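Skip to content

Search this blog Search

We use cookies to remember that you have already told us about cookies. Accept / Manage

The replacement bus and other fictions

I have been taking the 66 from Duslow to Grellham for nine years, and in that time I have developed what I can only call a relationship with the timetable. Like many long relationships it runs on low expectations and the odd pleasant shock. One Friday in spring the bus came when the timetable said it would and three of us missed it, having all assumed it must be the previous one.

In December they changed the route. There was a notice in the shelter, laminated, fixed at a height suited to a passing giraffe, explaining that the 66 would now go by way of Prorwood "to better serve our customers". I have been to Prorwood. It has a garden centre, a church that opens on request and a very large pond. I have nothing against it, but I had never once stood in the rain at Duslow and thought, if only this journey took in a pond.

The old route took 31 minutes when the lights were kind. The new one takes as long as it takes. You go out past the playing fields, turn left where every instinct says right, and then sit for a while outside the garden centre with the doors open, in case anyone should come running out with a shrub. Last week somebody did. The whole lower deck watched him try to pay with the pot under one arm, and there was a general feeling that the diversion had at last been justified.
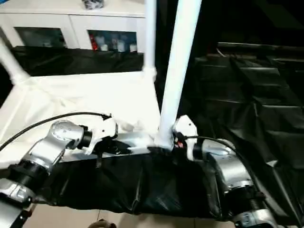 The fare went up as well, naturally. I don't mind the money so much as the way it was announced, on the same notice, under the heading "Exciting changes". I've worked in offices long enough to know that when a change is exciting it is never for me.

What I do miss is the top deck. We have been given single-deckers now, the sort with a raised bit at the back where the seats face each other and your knees have to come to an arrangement with a stranger's knees. On the old double-deckers you could sit at the front upstairs and be slapped in the face, more or less, by every tree on Sedgwick Road. Children loved it. I loved it, and I was 44. You could see into people's gardens and form opinions about their sheds. There was one house with a trampoline that had slowly filled up with leaves over several autumns, and I followed it the way other people follow a drama serial. I've no idea what has become of it. The new bus doesn't go down Sedgwick Road, and if it did I'd be too low to see over the hedge.

I wrote to complain, of course. I'm told it is good for the blood pressure. The reply thanked me for my feedback about "the 179", a bus I have never used and which, as far as I can find out, goes to the hospital and back. I wrote again to point this out. The second reply apologised for my poor experience on the 179 and hoped I would give it another chance. I'm thinking I might. It leaves from the same stop, and it looks warm in there.
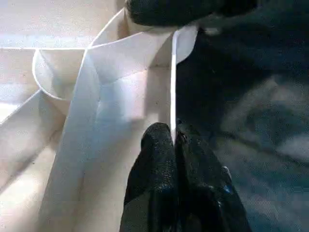
Cardboard, folded, with a rather nice curve to it.

My neighbour says I should cycle. My neighbour also says this about knee pain, low spirits and the price of cheese. I did try it, in fairness, for most of a month. The hill out of Duslow is steeper than any bus has ever let on, and I arrived in Grellham each morning the colour of a boiled ham, with 14 minutes to become a person again before anyone needed to speak to me. The bicycle is now in the hall, where it holds up coats.

So it's back to the shelter. There's a new notice up, lower this time, about a consultation on the route. It invites all passengers to drop in and share their views over tea and biscuits. It's being held in Prorwood, and it finishes before the first bus gets there.

14 comments

Share this post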